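Records room at Zererance office to close for cupboard changeover

The Zererance community services office will close its records area to the public for 11 days while paper files are sorted, relabelled and moved to new storage, the organisation announced on Tue 12 March.

The work covers the low cupboards in the main office and the files kept in them, most of which date from before the organisation began lodging its forms electronically. Around 900 files are to be checked against the register. Those past their retention period will be shredded on site, and the remainder will go to the Gulyás Street annexe, where they may be viewed by appointment.

Office manager Ye-seo Myung said staff had asked for the changeover to be done in one stretch so that requests from the public would not be held up for months.

"We tried doing a cupboard at a time in December and it did not work well," Ms Myung said. "Binders were put back on whichever shelf had room, and the register was out of date again by the end of the week."
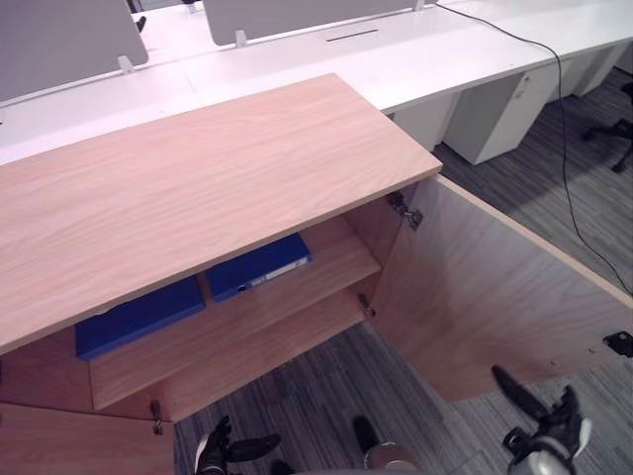 Under the new arrangement, each cupboard will be assigned to a single program and will carry a typed contents list inside the door. Ring binders will be stored upright with their labels facing outward. Loose papers will no longer be accepted for filing unless they have been hole-punched and placed in a binder with a completed cover sheet.

Cupboards holding personal information will be kept locked outside office hours. Keys will be signed in and out at the front counter, and staff have been reminded that keys are not to be taken home.

The shelving at the annexe was supplied by Mirnico under a contract approved last year. The existing cupboards will stay in the office and will be used for stationery, current correspondence and the binders staff consult every day. No furniture is being thrown out.
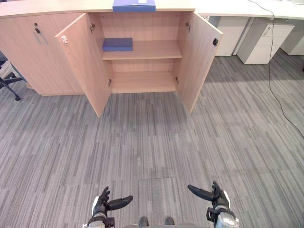
Storage cupboards at the Zererance office, with a blue binder among the items used for filing.

Records officer Faustino Magaña, who is overseeing the register, said members of the public who had already asked to see a file would be contacted individually.

"If your request is in, you do not need to lodge it again," Mr Magaña said. "You may be asked to come to the annexe instead of the office, and we will confirm that by telephone."

Two staff members will remain at the front counter during the closure to deal with general enquiries, payments and bookings for the Tamo meeting room. Photocopying will be available as usual, but certified copies of older documents will not be issued until the records area reopens.

Requests for urgent access, including those relating to court dates or housing applications, should be made in writing and marked to the attention of the records officer. Forms are available at the front counter. Completed forms may be handed in at the counter or left in the after-hours box beside the main entrance.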